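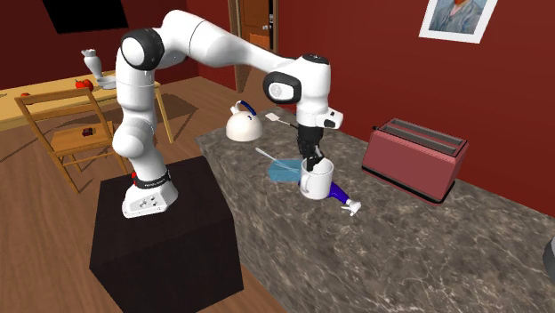 Open day at the Aasen simulation lab

Members who signed up for the August visit met in the lobby at Aasen a little before ten and were taken up to the second floor, where the simulation group has its desks. If you were expecting a hall full of machinery, there isn't one. The group has a long room with monitors along one wall, a kitchenette at the far end and a meeting table that seats twelve. Nearly all of the work shown that morning happens inside a computer.

The group builds practice rooms for robot arms. A room is a 3D model with walls, a floor, furniture and things to pick up, and it follows rules for weight, friction and contact so that objects fall, slide and tip over. An arm is placed in the room and given a task. The same control program that runs the simulated arm can later be tried on a real one, and the point of the exercise is to find out as much as possible before that happens.

The room used for the demonstration was a kitchen with red walls and a marble counter. Our hosts said they have a set of kitchens and swap them often. The walls can change color and so can the counter, and the objects get moved. A program that has only ever seen one kitchen tends to fail in the next one, sometimes over something as small as a darker counter top.

The task was a mug. The arm has to bring the gripper down over it, put the fingers in at the rim, close, and lift. People do this without thinking, and most of the morning went to explaining why it takes so much work to get a machine to do it.

There are several ways to take hold of a mug. You can go for the handle, squeeze the outside, or pinch the wall with one finger inside and one out. The handle sounds like the natural choice, but it can point in any direction, and on a crowded counter it is often turned toward something else. A grip at the rim works from more angles. It also asks for more care, because a gripper that comes down an inch off will land on the rim and push the mug over.

We watched a number of tries on the big monitor. Each one is short. The hosts would stop the playback, turn the view, and go forward again a step at a time. Somebody in our group asked whether a failed try breaks the mug in the simulation. It doesn't. The mug can roll off the counter and hit the floor and it will come back whole at the next reset, and this saves them a good deal of money in crockery.

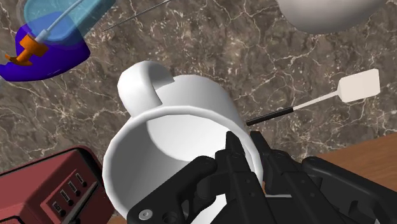 Contact was the subject that took longest. When a finger touches a mug, the software has to work out where they meet, how hard they press and whether the surfaces slip. A glazed mug is smooth and its wall is curved, so the area of contact is small. If the numbers for friction are set too high, the simulated arm gets away with a sloppy grip that would never hold in a real kitchen. Set them too low and it drops everything. The group tests real mugs on a tilting board to get a fair starting value, then varies it from one try to the next so the program can't lean on any one figure.

The other objects on the counter matter too. A spatula lying next to the mug may be in the way of a finger, or the arm may knock it while reaching for something else. A toaster is heavy enough to stop the gripper. In early versions the counter held only the object to be picked up, and results looked very good. They dropped once the clutter went in. Our hosts were open about this and showed us the older charts, which are still pinned up next to the printer.

Some figures from the session, for those who asked me to write them down. The current set of kitchens has 106 objects to draw from. The mug task had been run 970 times in the week before our visit, counting only runs that finished. A full batch takes nearly 2 hours on the machines they have at Aasen. The share of good grips was shown on a slide, but the hosts asked us not to print it until they have checked it against the real arm, and I said we wouldn't.

On the software side, the room builder is called Colus. It is made in house, and it is the part of the system the group seemed happiest to talk about. You give it a list of furniture and a list of objects and it lays out the room, checks that nothing is stuck inside anything else, and drops the loose items onto the surfaces from a small height so they come to rest in a believable way. Things do end up on their sides. The hosts leave them like that, on the grounds that real counters are untidy.

Andetti handles the control side: it takes in the views of the counter and puts out the motion of the arm. Some of the views are wide and take in a good part of the room, others are close in on the counter. We were shown what each one is good for. From far back you can tell where the arm is in relation to the furniture, but the fingers can be hidden by the thing they are holding. From close in you get the fingers and the rim, and very little else. Several members thought a person doing the job would want both, and the hosts agreed that the program does better with both as well.

There was a break at eleven with coffee and some very good almond cake. A few people used it to try the hand controller, which lets you drive the simulated arm yourself. This was harder than it looked. The common mistake was to come down too fast and at a slant. I knocked the mug over on my first two tries and got hold of it on my third, though I had it tilted badly and the hosts would have marked it as a fail. Two of our members who play a lot of video games did much better -- one of them cleared the sink side of the counter and had to be asked to give someone else a turn.

Questions after the break were mostly practical. These are the ones I noted.

On whether the simulated kitchen has liquids: not at present. Everything is treated as empty. Liquids are slow to compute and the group would sooner get the solid objects right first.

On whether the arm knows what a mug is: only in a narrow sense. It is told which object to go for, and it has had practice on a lot of shapes. Give it a very odd mug and it may still try the same approach.

On moving to the real arm: this is done in stages, with the speed held down at first. The real arm is kept at Stamex, across town, and was not part of the visit. Stamex has said it would consider a group coming through in January if we can keep the numbers small. There is a safety briefing for that one and closed shoes are required.

On jobs and internships: the group takes students each summer. You don't need to have worked on robots before, but you should be comfortable with programming and able to put up with slow progress. Applications go through the Aasen front office.

One member asked why a kitchen, when most robot arms work in factories. The answer was that a factory can be arranged to suit the arm. Parts arrive facing the same way each time and the lighting doesn't change. In a kitchen the arm has to cope with whatever has been left out, and the group finds that more useful as a test. They do have a workshop room and an office room in preparation. We saw a few minutes of the office, with bare shelves and no objects in it yet.

We finished at half past twelve. Parking was tight, and anyone coming on a later visit should use the lot behind the building and enter by the side door. The front lot is for delivery vans and they do ticket.

The sign-up sheet for the Stamex visit will be at the next regular meeting. Please put down a phone number as well as an email address -- we had trouble reaching two people this time when the start was moved up. If you borrowed one of the visitor badges and still have it, drop it in the box by the library desk and it will be returned to Aasen with the others.

Posted 2024-08-27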